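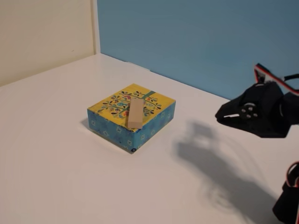 Sandrine Lecomte wanted to know, after my November note, whether we were collecting examples faster than we could check them, and whether anybody would notice if we were. Fair question, and it has shaped most of what we've done since, so I'll start there.

The short answer is that we were, a bit. The arm would do a run, somebody would save it, and the checking got left for a quiet afternoon that never came. Now whoever drives the arm watches their own recordings back before they go home and marks each one keep, redo or bin. It's dull work (I won't pretend otherwise!) but the pile of unchecked runs has gone, and I sleep better for it.

## Where the Bramham set stands

We have 200 kept examples in the block and box set, all driven by hand. The task is as plain as we could make it: a small wooden block, a decorated box with a yellow lid and turquoise sides, a white table and not much else. I did wonder if such a busy lid would cause trouble, what with the tree and all those blossoms printed on it, but I'd like the model to cope with a bit of pattern early on -- real kitchens and workshops are full of the stuff.

We vary where the block starts and which way the box is turned. Some runs have the block down on the table and some have it up on the lid, and the two call for quite different approaches from the gripper. Table pick-ups are the easier ones to drive. You come down from above with a finger either side of the block, and the main thing is to be patient about closing. Lid runs take me longer, and I still bin more of mine than I'd like.

The arm throws a big soft shadow over the table whichever way we go at it. Mansilla suggested more lamps to get rid of it, and I've said no for now, as I'd sooner the model learned to live with shadows than fell over the first time it met one. Happy to be argued out of that.
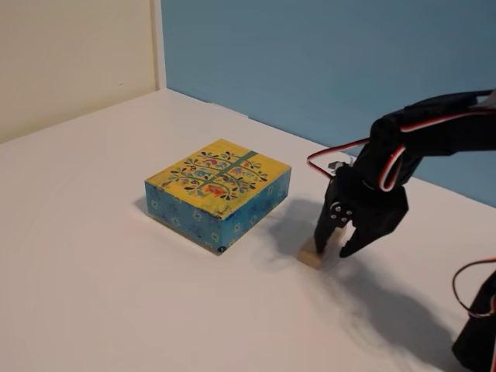
## What's gone wrong

Two things, mainly. We lost 3 days to a servo that had started to stick, and the replacement from Bromier was slow to arrive. Then I found that my written instructions for the lid runs could be read in two ways, and of course people had read them both ways. I've rewritten them, and the runs that didn't match have been redone.

## Money and next steps

Spending is on track, apart from the servo, which came out of the repairs line. I'd like to move what's left there over to driving hours, if you're happy with that -- a one-line email would do me.

Next up is a first round of training on the kept examples, then a second set with a different box. Besix have asked to come and watch a session, and I've told them they're welcome once the training round is done.

26 February 2022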